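Greifertest, Runde zwei. Kurz vor Mittag, Kaffee kalt, Kalliopi Alexiou will Ergebnisse. Drei Wochen lang vergleicht ihr Team bei Narnau Parallelgreifer, die Aufgabe klingt banal: Steckdosenleiste mit Kabel. Flach, glatt, und am Ende hängt etwas, das zieht.
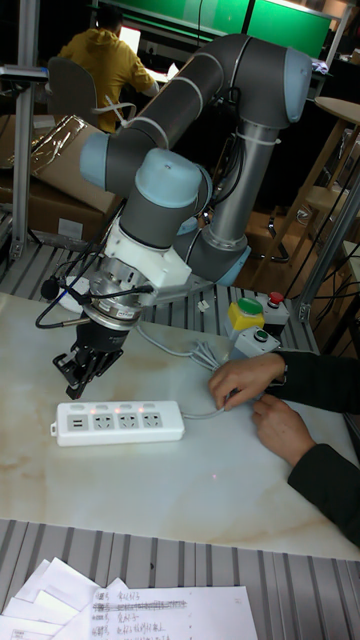 Genau daran scheitern viele. Der Zweifinger von Tavlow öffnet 50 Millimeter, das reicht gerade so. Der Fludach schafft mehr, ist aber langsamer – 12 Sekunden pro Zyklus gegen 8. »Klingt nach nichts«, sagt Uchenna Omoregie. »Bei 40 Durchläufen merkst du das.« Stimmt. Dazu die Kabel am Handgelenk, ewiges Thema. Zu lang, und sie schleifen. Zu kurz, und der Arm reisst sie ab. Kabelbinder helfen, schön ist das nciht.

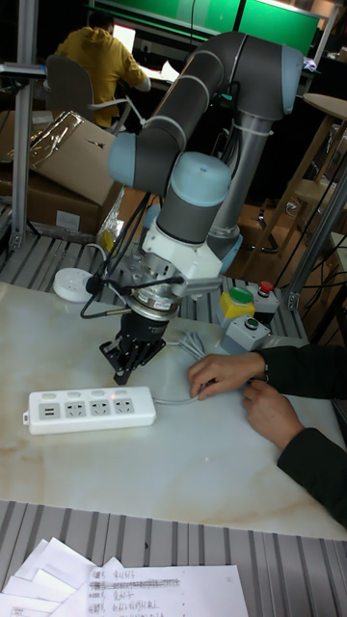 Zwei Finger über dem Tisch, daneben die Leiste. Das Kabel wird von Hand gehalten.

Favorit bisher? Omoregie zögert. Tavlow beim Tempo, Fludach bei der Kraft. Im April kommen neue Fingerspitzen, weicher, dann alles nochmal von vorn.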